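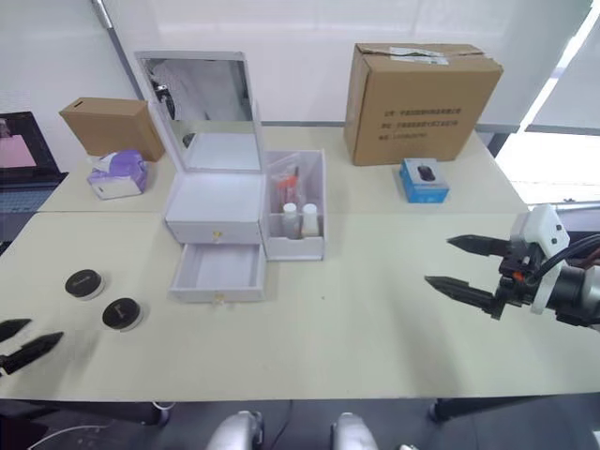 Last changed: November

Drendum Grooming Labels, data card

Drendum is a table of ingredient lists and usage directions from men's skin and shaving products: moisturizers, beard oils, aftershaves, eye creams, sunscreens, hair clay and the odd lip balm. We started it at Brivton as a way to settle arguments over which "for men" creams differ from the regular version, and it grew into something a lot more fun!

What's in it

The current release has 1250 products, one row each. Of those, 895 have a complete ingredient list in label order. The rest have a partial list (usually a tiny tube where the full text was on an outer carton we never got hold of), and they're marked partial in the status column so you can drop them with one filter.

labels.csv: product ID, category, status, ingredients, directions, warnings
synonyms.csv: every spelling we met for an ingredient, mapped to one name
notes.txt: odds and ends, worth a read before you open an issue

Free-text fields are capped at 600 characters. Very few labels run longer, and where one did, the full text is in notes.txt under its product ID.

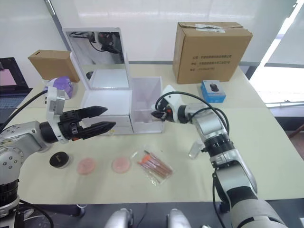 Ingredient names were typed in as printed, then matched against the synonyms table. This is the part we're proudest of. Water alone shows up as water, aqua, purified water, eau and several joined-up versions with slashes, and fragrance is nearly as bad. The Giretus script does the matching and writes any name it can't place to a leftovers file, so nothing gets quietly thrown out. Run it again after you add rows; it's quick, even on an old laptop.

Order matters in these lists, so please keep it if you reshape the data. Ingredients usually run from most to least down to a certain point, after which the small stuff can come in any order. We don't mark where that point falls. If you have a good way to guess it, we would love to see it.

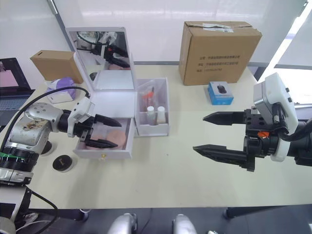

Mirror box with a drawer open

Checking

A set of 400 rows was typed twice by different people and compared. Most mismatches were missing hyphens or a swapped pair of neighbors, plus one memorable stretch where beard oil and pre-shave oil had traded categories. Those rows have "double" in the status column and are the best place to start if you're testing a text reader or a parser.

Good uses

Comparing categories, teaching people to clean messy text, building a lookup for folks who want to avoid a certain fragrance ingredient, or just poking around. The aftershave rows are great for a first class project, with short lists and plenty of variety.

Please don't use it for medical advice or as proof that a product is safe for somebody's skin. Makers change their formulas, and the package in your hand always wins over our table. There are no prices, no reviews and no personal data of any kind.
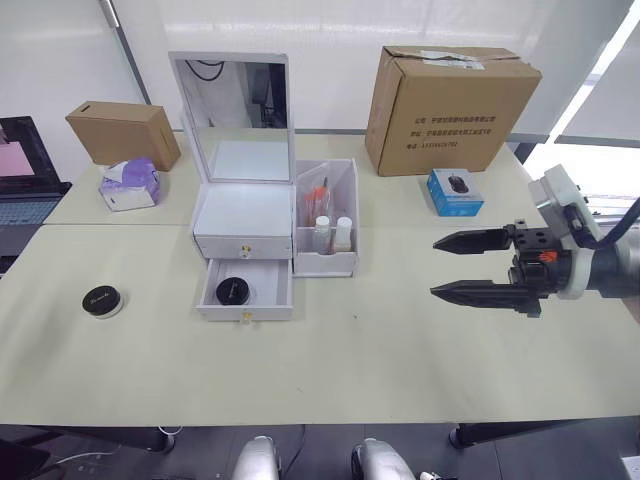 Vanity box with a round jar in the lower drawer

Known gaps

Sunscreen is thin. Hair color is missing entirely, and so are products sold only in salons. Labels in two languages were entered in English only.

Adding rows

Yes, please! Copy the blank row at the bottom of labels.csv, fill in what you can read and leave the rest empty. Send new spellings along with the row so the synonyms table keeps up.

Maintained by Liao at Brivton. Free to use and share with credit to Drendum.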